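Small Towns Board > Odd offices and local customs > Our town wants to elect a goat as honorary mayor. Advice wanted

gomov_resident
Posted 7:40 pm

Good evening to everyone. I live in Gomov, which is a very small town, and I moved here from another country, so please excuse me if some words are not the right ones.

Every February we have a soup festival, and at the end of it we choose an honorary mayor. The mayor has no power. He or she cuts a ribbon, rides on the hay wagon and gives the first spoon of soup to the oldest guest. Until now it was always a person. This year a farmer put his goat on the list, and the goat is leading by a lot. A vote costs 2 dollars, you can buy as many as you want, and the money goes to repair the roof of the festival hall.

Half of the town is very happy. The other half says we will look like fools. I was asked to write the rules, because I once said at a meeting that we have no rules. My questions are these:

1. Should an animal be allowed at all?
2. Should there be a limit on how many votes one person can buy?
3. What does the honorary mayor have to do during the year, and who does it if the mayor is a goat?

Here are the rules I have so far.

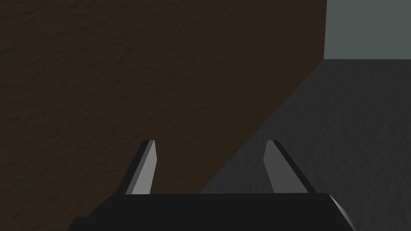

Draft rules, first version

Rule 1. The honorary mayor serves from one festival to the next.
Rule 2. A candidate must live inside the town or on a farm which touches it.
Rule 3. Every candidate has a helper who is an adult and who signs the paper.
Rule 4. The honorary mayor may not speak for the real town council.

I would be thankful for any corrections.

ladle_and_spoon
Posted 7:58 pm

Let the goat win! We had a rooster in Getberg and it was the best year we ever had. People drove in from the city just to shake hands with him (you can't, but they tried). The bakery made rooster cookies and sold out before noon. Your rule 3 is the important one. Our rooster had a helper who took him everywhere in a laundry basket with a blue sash on it, and the helper did all the talking.

plainview64
Posted 8:15 pm

I will be the one who disagrees. My town did this with a dog and it was funny for one afternoon. After that we had eleven more months of it. Each time somebody called the town office about a broken street light, they asked for the dog. The woman at the desk stopped laughing in the spring. An honorary title is still a title. There are old people in every town who worked their whole life for the place and would be touched to ride on that wagon one time.

gomov_resident
Posted 8:31 pm

Thank you both. Plainview, this is exactly what my neighbor says, and I respect it. She was a candidate herself two times and lost both times, so for her to lose now to a goat is not a small thing. I did not think about the telephone calls.

Ladle, did the rooster have to pay anything for a permit?

ladle_and_spoon
Posted 8:44 pm

No permit, but the school asked us to keep him out of the lunch room, and that was fair.

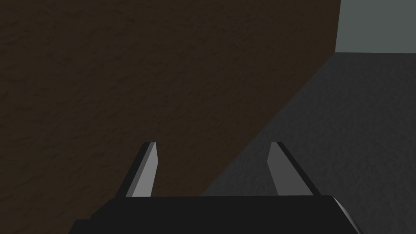
Dark brown, with the gray floor beside it

I looked for the old sash today and I can't find it. I think it went to the next mayor, who was a six-year-old girl, and she refused to give it back.

choo_valley_clerk
Posted 9:02 pm

I work in the office of a town near Choo, so I will answer the boring part. Buying votes for a charity contest is normally treated as a donation or a raffle, and this depends on your state. Ask before you print the tickets. If a ticket can win something, the rules can be different from a contest where you only pay to support a candidate. Also please write down who counts the money. Two people, from different families, in the same room.

On the limit: we put ours at 30 votes for each person after one uncle bought the whole election for his nephew. The nephew was a nice boy and a good mayor, but the other children knew, and their parents knew even better.

plainview64
Posted 9:10 pm

A limit will cost them money for the roof, though. If the purpose is the roof, let the uncle pay.

choo_valley_clerk
Posted 9:17 pm

Then call it an auction and sell the wagon seat. I mean this seriously. When you call it a vote, people expect that it is a vote.
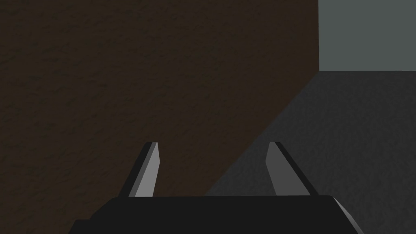 Points I would add to your draft

Rule 5. No person may buy more than 30 votes.
Rule 6. The counting is done by two people who are not helpers of a candidate.
Rule 7. If the mayor cannot finish the year, the second place takes over. With animals you need this one. I say it with sympathy.
Rule 8. An animal must be healthy, used to crowds, and may go home when its owner thinks it has had enough.

gomov_resident
Posted 9:36 pm

I will take all of them. Rule 8 I like very much. The hay wagon is slow and there is a brass band in front of it, and I am not sure that a goat enjoys a brass band.

My neighbor read this thread over my shoulder and she has another idea. She proposes two titles. One is the honorary mayor, who must be a person. The other is the festival animal, with its own votes and its own ribbon. Then both money boxes go to the roof.

altari_hill
Posted 9:52 pm

We tried two titles at the Altari apple days. I am sorry to tell you that all the attention went to the animal anyway, and the human mayor stood next to a pony for the whole parade. Some 65 people came to see the pony get its ribbon, and when the mayor gave a speech there were maybe the parents and a man who was folding chairs. I was the mayor, so I remember it.

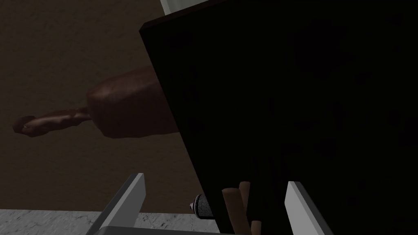 Black panel, brown wall behind

I still think it was a good day. But your neighbor should know what she is asking for.

ladle_and_spoon
Posted 10:01 pm

Put the person on the wagon and let the goat walk at the end of the parade. Problem solved, and the goat is far from the trumpets.

plainview64
Posted 10:06 pm

I could live with that. Only give the goat no telephone number.

gomov_resident
Posted 10:20 pm

She says she accepts the pony risk. I have to ask the farmer tomorrow if he agrees to the change, because people already paid for votes for the goat as mayor, and I don't know if we must offer the 2 dollars back. Clerk, if you are still awake, do you have an opinion on this?

choo_valley_clerk
Posted 10:33 pm

Yes, offer it back. Put up a notice at the hall for 5 days and keep a list with signatures. Most people will leave the money for the roof, but they should be asked.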